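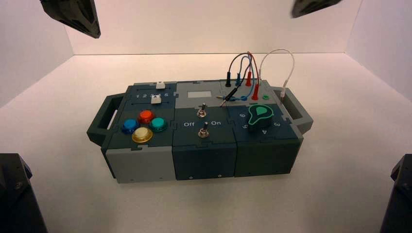

*One to five, with a handle at either end.*

My uncle Leszek said the pear tree had been planted in 1940, and he said it the way other men tell you their blood type. His father had dug the hole. There was a frost that night, and a horse was involved. I had heard about the horse so often that I no longer believed in the frost.

"It doesn't look that old," I said.

"You don't look that old either," he said, "and yet here you are, complaining."

The trouble was that he wanted to sell the pears on the strength of it. Zlata Semeniuk, who ran the Monday market in Kurkwood, had told him people would pay double for anything with a history. He had already painted the sign. HERITAGE PEARS, it said, and under that the year, in numbers taller than the pears.

I went out to look at the tree after lunch. It stood by the fence, a decent tree, leaning a little toward the Kobzar place. I put my arms around it and my hands met easily on the other side. I am no expert on pear trees, but I am fairly good on arms.

Oksana Kobzar was watching me from her porch.

"He tell you about the horse?" she called.

"He did."

"It was a goat when I was a girl."

I asked her if she remembered the tree from back then, and she took her time. She remembered a tree. She remembered climbing one, and a pear hitting her brother on the ear. Whether it had stood there or by the old pump she would not swear to – and she gave me a look, as if I were the kind of person who would ask her to.

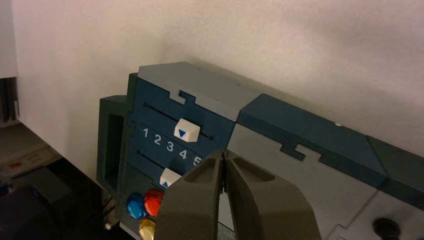
On Monday I drove him to the market anyway. He wore his good jacket. We had two crates in the back and the sign wrapped in a blanket, and he talked the whole way about what he would do with the money, which came to a new gate and possibly a dog.

Zlata put us next to Radymyr Panasiuk, who sold honey and claimed it cured stiff knees. He sat down to say so and had some trouble getting back up.

"1940," Radymyr said, reading the sign. "Whose word is that?"

"My father's," said Leszek.

"Mine told me he'd wrestled a bear."

"Maybe he did."

Radymyr thought about this and bought four pears.

By noon we had sold one crate. I heard the story told to a young couple, then to a man with a stroller, and in the last version the horse had a name. Margaritis. I had never heard the name before in my life. Leszek looked surprised himself, and then he looked at the pears for a while and stopped talking.

"Was that its name?" I asked when the man had gone.

"I think so," he said. "It was gray. It bit."

He wouldn't say more. I ate one of the pears on the drive home, and it was a bit woody near the core. He asked me how old it tasted.

I told him to keep his eyes on the road, though I was the one driving.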